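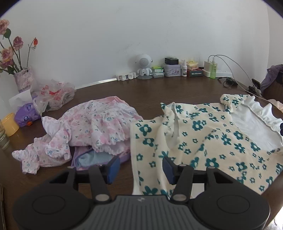 Subject: Re: Children's clothing exchange, arrangements for June
From: Soudabeh Ebrahimi
To: Garnham residents' list

Dear all,

Thank you to those who replied to the first notice. The questions raised by Ms Campbell are answered under her message, which is quoted for the benefit of new subscribers.

Darcy Campbell wrote:
> Could the organisers confirm when clothing may be handed in, and whether
> there is still a limit on the number of items? Last year our household was
> told 50 at the door, having been told otherwise on this list. I should also
> like to know whether coats and shoes will be accepted, and what happens to
> anything left over.

Clothing may be handed in at the Hosseinzadeh Room between 4 pm and 7 pm on the day before the exchange. The side entrance on the car park should be used. Items cannot be received on the morning itself.

The limit is 50 items per household. The figure of 200 which appeared on this list last year was the limit for the whole of one age group and was quoted in error. We regret the confusion.

Coats will be accepted in all sizes. Shoes will not be accepted on this occasion. Clothing should be washed, fastened where there are buttons or zips, and sorted by age before it is brought in. Sets should be pinned together, as a top and trousers handed in separately are very likely to go to different families. Names sewn into collars may be left in place.

Each household will receive one token for every item accepted. Tokens from last year remain valid. Families who have nothing to bring are welcome and may ask Solange Picard for tokens in advance, in confidence.

Anything left at the close will be kept for 3 weeks and then passed to the Workberg family centre. Households wishing to have their own items returned should say so when handing them in.

Two further tables are needed for the baby clothes. Offers should be sent to Melquiades Zavala and not to the whole list.

Yours faithfully,

Soudabeh Ebrahimi
Secretary, Garnham Clothing Exchange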